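I've been meaning to share this since March, and the numbers are finally in. The Dirnolen fund, the one that helps families with a kid in long-term treatment, covered 99 hospital stays for parents last year. That's 99 times somebody's mom or dad got to sleep down the hall from their child and didn't have to drive home at midnight!

I started helping out with the Undovus chapter a while back, mostly answering emails and stuffing envelopes (so many envelopes). This spring Melnychuk, the bakery chain, agreed to match every gift up to $400, and we hit that limit before lunch on the first morning. By the end of the drive 1364 people had given something. A lot of them gave five bucks, and I love that.
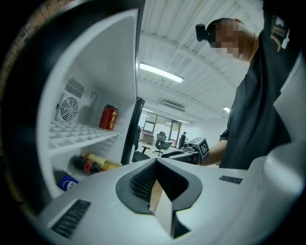 The new money goes to the family rooms at Wundska, the guest house across from the children's hospital. There are 30 rooms, and the plan is to put some basic comforts in every one of them — decent pillows, a reading lamp, a kettle. A mini refrigerator with a bright white interior like this one is at the top of my personal wish list, for yogurt and leftovers and the medicine that has to stay cold. Parents kept asking for exactly that on the comment cards, right after better coffee.

The first rooms should be ready before school starts, and sign-ups for the fall bake sale open at 9 a.m. on the chapter page. Bring your own table if you have one. I'll be the one by the door with the lemon bars.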